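Folding helpers wanted at Gellano, September intake

Hi, I'm Zorica Vidmar and I look after the folding table at Gellano, the secondhand clothing exchange on Lodlow Street. Our fall rails open soon and I need people who can stand at a table and fold shorts, tees and sweatpants until the bins are done. Shifts run three hours and you'd be paid $19 an hour, with a paid break in the middle (and there's good coffee - I buy it myself).

Most of what comes to us has been stuffed in a bag, so it's creased and half folded over itself by the time it gets to the wood.

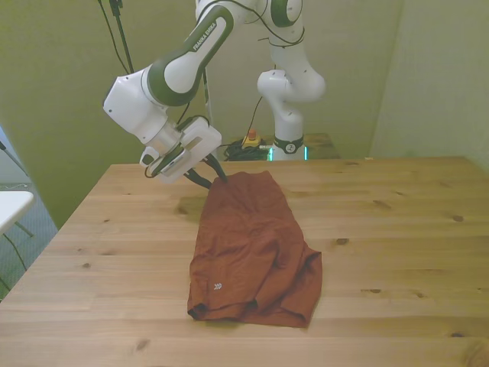 You don't need retail experience. I'd much prefer somebody patient who will smooth out a waistband, match up the hems and look over the seams before making the first fold. Shorts go in half lengthwise, then in half again, with any logo facing up so people can find it on the shelf. Sweatpants are a bit trickier, but I'll show you! Anything with a ripped seam goes in the mending box, and please don't be shy about filling it.

We have 10 places, and you can take as many or as few shifts as you like.
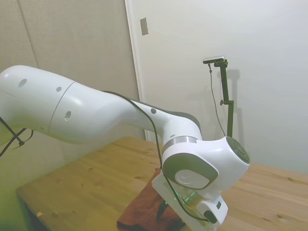

Amanuel Asfaw wanted me to add that the first shift is hard on the shoulders and the second one isn't, so please sign up for at least two before deciding it isn't for you. He also says to wear flat shoes, and he's right about that.

To apply, send me a few lines about yourself and the hours you could do, or leave a note at the front desk. Ask for Zorica or Mojtaba Ghaffari. Applications close 16 September 2024.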